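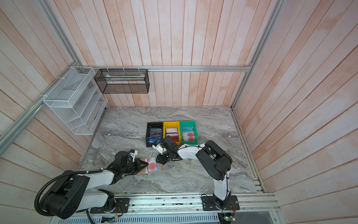
October, cell 2, after lunch

Card sorting again. Leokadia wants to know if this thing could put away a family's game shelf yet, and my answer is still "sort of, if the family is very patient!" We ran 35 cards into the black, yellow and green bins, both arms going, and four ended up in the wrong one. Two more landed flat on the marble top and I had to fish them out by hand (paused first, Halina, I promise).

The big red circle cards are the easy ones. The holder is what slows us down: the left arm has to keep a grip on it while the right one comes in close, and the planner gets so nervous about the two grippers touching that it backs off and starts over. Eugeniusz thinks we should move the holder further from the bins. I'd try a slower approach on the right side before we shift anything.

My kid does this at the kitchen table while watching cartoons, so no, not ready for chores. Way better than last month though!

To do: sweep the front rail, it's full of specks again. Ask Ylva for the new Trotex finger pads.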